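Walk-through notes, 5/8/19, Usudlow building, ground floor and back stairs. I did this one with Phyllis Haslam, and we went a little over because I kept stopping to try every door (sorry, Phyllis!).

- [x] Front exit opens from inside without a key. Sticks a bit at the bottom, but it goes.
- [x] Extinguishers tagged. The one by the kitchen was last signed in April, so it's good for now.
- [ ] Back stairs lit. Nope! Top bulb is out again, and I'd like a proper fixture this time.
- [x] First aid box stocked. I tossed the old burn gel and added 15 bandages.
- [ ] Hallway clear. Somebody's Skivau boxes are still stacked by the restroom, same as last time, and I left a note on them.
- [x] Alarm test. Loud enough to hear in room 6 with the door shut. 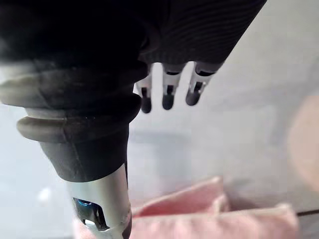
**Category: Housekeeping**

- [x] Mop bucket put away
- [ ] Mats flat at the side door. One corner curls up and I caught my toe on it (twice). Tape is okay until we get a new mat.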